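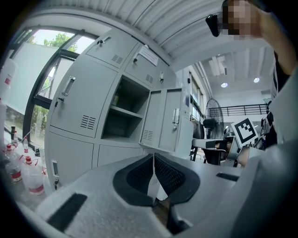 Stop retraining the policy every time a door fails. Seriously. Most of our locker failures in August were replay bugs. Bad timestamps, gripper width logged 50 ms behind the pose, that kind of thing. Rin Morikawa went thru 2,068 episodes in Vunlow by hand and tossed 26. Boring work, best week we had.

Doors are hard, sure. Recessed handles, keys dangling from the locks, one door open and the rest shut. But a bigger model wont fix a clock. Fund the viewer first. Then the sync checks. Then argue about planners, I'll bring coffee.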